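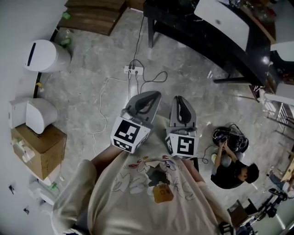
## Marker cubes and drift

August 27, 2018

I've been trying to work out how much the marker cubes help with tracking the hand-held grippers. Each one has a cube at its base with printed square tags. Jurix, our tracking code, estimates the gripper's pose from its own camera and uses the tags to correct it.

Over 687 demonstrations, median drift at the gripper tip was 32 mm without the tags and 27 mm with them. I'd hoped for more. Branislav Zelenák reran the numbers on his own machine and got the same result.

Most of the remaining error comes from fast wrist turns — the tags blur and the correction arrives late.
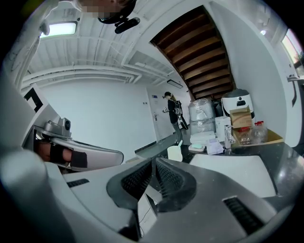 ## Kitchen tasks

Counter work was harder than floor work. A dark countertop gives the camera very little to hold on to.

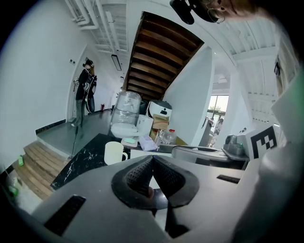 Would bigger tags fix it? They'd help with range, but blur is a shutter problem, so I'm shortening the exposure first and rerunning the set in September.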